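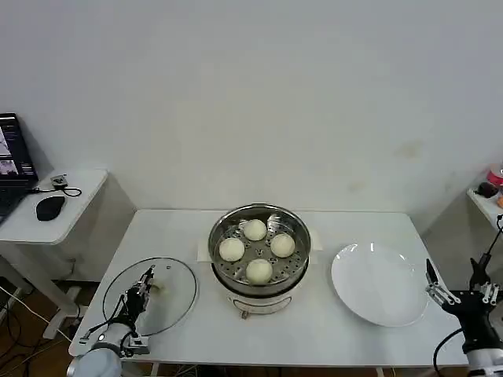 Enesside today released the first results of its comparison of robotic hands for kitchen and food-service work, a program carried out with the hand manufacturer Grundel and the controls company Catterall. The comparison covers four multi-fingered hands and two simple two-finger grippers, each mounted on the same pair of arms and run by the same controller. Its central test is a steamer task, in which a glass lid has to be handled and four white buns moved from a perforated metal tray to a ceramic plate. All six devices were put through the full set of tasks between March and September at the Enesside laboratory.

The program recorded 852 attempts in total. Of these, 754 were completed without a person stepping in. An attempt was counted as complete only if every item reached its assigned place, no item was torn or dropped, and the arms returned to their starting position under their own control.

Results differed widely by task. The two-finger grippers did well with the plate and with boxed goods, and they were the fastest devices in the program on any item with flat, parallel sides. They did less well with the buns, which they tended to mark. The multi-fingered hands were slower overall but left fewer marks on soft food, and three of the four handled the lid by its handle on most attempts. The fourth had trouble closing its thumb fully when the wrist was turned inward. Its maker has been given the joint records and has asked to submit a revised version.

"Buyers have been comparing hands on the basis of data sheets, and data sheets list grip force and weight," said Nazma Siddiqui, director of manipulation testing at Enesside. "A kitchen operator wants to know whether the thing can take the lid off and leave the food fit to serve. We set up the tasks to answer that, and we kept the arms, the table and the controller the same so that a difference in the result could be traced to the hand."

Testing was divided into three stages. In the first, an operator guided each hand by remote control to establish that the task was within its mechanical reach. In the second, the same motions were replayed from a recording with the objects in their original places. In the third, the objects were moved between attempts and the controller had to adjust from camera input. Only third-stage attempts are included in the published totals.

The arms were controlled by Warnero, a software package developed by Catterall for two-arm work. Warnero sends commands to both arms on a shared clock, 200 times per second, and keeps a record of joint position and motor current for each finger. Catterall supplied the package under license and had no part in scoring. Grundel supplied two of the multi-fingered hands on the same terms. The remaining four devices were purchased by Enesside through ordinary sales channels.

Maintenance was recorded along with performance. Over the course of the program, the multi-fingered hands required 18 unplanned repairs, most of them involving finger cables that had stretched or slipped from their guides. The two-finger grippers required none. Enesside has included repair time in its report as a separate table and has not folded it into the task scores — a choice made after discussion with both partners, who agreed that operators will weigh downtime differently depending on the size of their staff.

Camera placement was also examined, though on a smaller scale. A single head-height camera was compared with a pair of wrist cameras on the lid and plate tasks. The head-height camera gave a better result in locating the plate. The wrist cameras gave a better result in the last few inches before contact with the lid, where clear glass made the edge hard to pick out from farther away. A combined arrangement has not yet been scored and will be part of the next round.

The report sets out several limits on the findings. All attempts took place in one room under steady lighting. The hands were not tested with gloves or washable covers, and no claim is made about cleaning or food safety approval. Results for one model should not be taken to apply to other models from the same maker.

A second round is planned and will add pouring, opening of screw-top jars, and work with wet dishes. Manufacturers wishing to submit a hand or gripper may request the entry terms from the Enesside testing office. Devices must be supplied in the form in which they are sold, with a standard mounting plate and complete wiring documents. Enesside will publish all scored results, including those of devices that do not complete the program.

The full report, with task instructions, scoring sheets and joint records for all third-stage attempts, is available from Enesside on request.

About Enesside

Enesside is an independent testing organization for robotic equipment used in kitchens, shops and care settings. It carries out comparison programs, advises purchasers on equipment trials, and publishes its test methods for use by others.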